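The Ferry Pilot of Tirnham

Heikki Karppinen learned to fly from a frozen lake, and for the rest of his life he preferred ice to grass. It was an odd preference for a man who spent most of the war delivering airplanes to a muddy field on the English coast, but the people who flew with him remembered it. He would stand at the edge of the runway at Tirnham after a hard rain, look at the ruts, and say that a lake never did this to anybody.

He came to Tirnham in February as a civilian ferry pilot. The job was simple to describe. Factories and repair shops turned out aircraft, squadrons needed them, and somebody had to fly them from one place to the other. Ferry pilots usually flew without a radio and without working guns. They stayed under the clouds and followed railroad lines. If the weather closed in, they put down at the nearest field and waited.

Karppinen's logbook lists 1,746 hours, almost all of them in other people's airplanes. He wrote small and kept his remarks short. One entry reads "Engine rough. Landed Mumton. Tea." Another, for a twin-engine trainer with a stuck wheel, says only "Late."

The Mumton run

The trip he made most often was from the repair depot at Mumton to the coast. It took less than an hour in good weather and crossed a line of low hills that collected fog. Two pilots from his group were lost on those hills in one winter. Karppinen had his own method for getting over them. He climbed to a height he had worked out on paper, flew the compass for nine minutes by his wristwatch, and came down slowly. If he couldn't see the reservoir when he broke out, he turned back.

He taught the method to every new arrival, and some of them thought he was too careful. A flight engineer named Dimitriou, who rode with him on the bigger types, wrote home that Karppinen would turn around for a cloud "the size of a bedsheet." In a later letter he asked his sister to stop worrying for the same reason.

Dimitriou's letters are the best source we have for daily life at the field. He complains about the stove, the blankets and the bus into town on Saturday. He also describes the food in detail. Pilots were handed a packed ration before a long delivery, and most ate it before the engine was warm. Karppinen saved his for the train ride back. 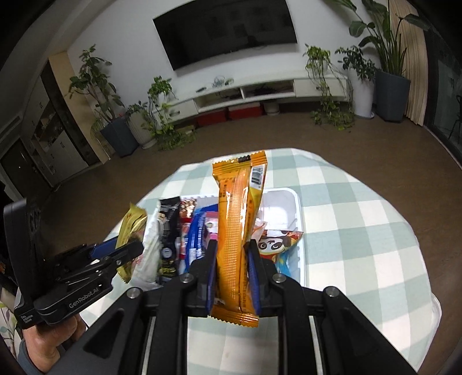

After the war

The group broke up within weeks of the peace. Karppinen tried for an airline job and was told he was too old. He went to Istelgate instead, where a small charter firm needed someone to fly mail and spare parts to the islands, and he stayed until his eyes failed the medical.

He gave no interviews and never joined the reunions. The logbook passed to his daughter, along with the wristwatch and a hand-drawn chart of the Mumton hills. The safe height is marked on it in red pencil, and next to it, in the same small writing, is the heading for the reservoir.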